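Strapping a sore finger or looking after a kitbag might not be what you dream of when you join a touch rugby club, but sooner or later somebody hands you the job of running the match-day kit, and then it's all yours. I took it on for the Daly second team last May, and I've put down how I do it now, in case you've just been given the key to the cupboard at your own club.

## Start the night before

Get everything out of the bag. Yes, everything, even the side pocket with the old mouthguard cases in it. Lay the shirts out in number order and check the seams under the arms, as that's where ours always go first (we wear Edelier shirts, lovely colour, rather thin stitching). If a shirt needs mending, do it now while you've got good light and a cup of tea beside you.

Then pump up the match balls. You'll want 2 good ones, plus whatever you can find for the warm-up. Press each ball with both thumbs at the widest part. It should give very slightly and spring straight back. If you have a gauge, so much the better, and do go by the pressure printed near the valve. Wet the needle before you push it in, and go gently, as a bent needle can ruin the valve. 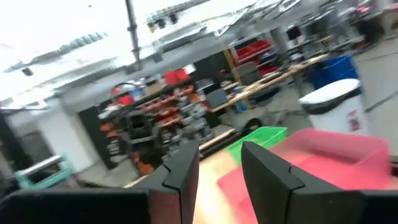
Sorting comes next, and it's much easier if each sort of thing has its own home. I used to put bibs, cones, tape and spare socks in one enormous holdall, and I spent most of every warm-up with my head inside it. Open tubs are a great improvement. A shallow pink plastic bin with a smaller green basket kept beside it is plenty for one team: bibs and socks go in the wide one, where you can spread them out, and tape, studs and the stud key go in the little one. Slatted sides are handy for anything that comes back damp, too, as a bit of air gets through.

Once you've sorted it all, pack in this order:

1. Shirts at the bottom, folded in half with the numbers facing up.
2. Shorts and socks on top of those, rolled in pairs.
3. Bibs, then cones.
4. The pump, needles and stud key in a zipped pouch.
5. First aid kit last of all, right at the top.

## On the day

Arrive before the players if you possibly can. When we go over to Jostitz I allow extra time for the long walk from the car park, which is all uphill and no fun with a full bag! Find out which changing room is yours, hang the shirts up, and ask the referee whether they'd like to look at the match ball now or on the pitch.

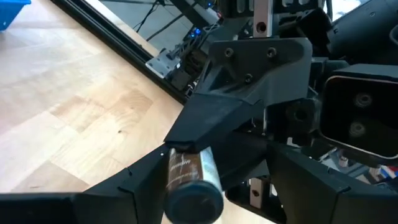 **Should the water bottles go in the kitbag as well?**

Keep them separate, in a carrier of their own. Lids work loose on the journey however hard you screw them down, and a set of soaked shirts is a miserable thing to hand round on a cold morning. Fill them at the ground if there's a tap.

## Afterwards

Ask everyone to turn their shirt the right way out before it goes in the wash bag. They'll grumble, and one or two will forget, but keep asking. Knock the mud off the cones, let a little air out of the balls if they're going to sit for weeks, and wash the shirts on a cool cycle the same evening. Don't tumble dry them. We lost most of the numbers off our old Tiltano set that way, and ironing them back on only made things worse.

Hang everything somewhere airy overnight and put it back in the bag once it's properly dry.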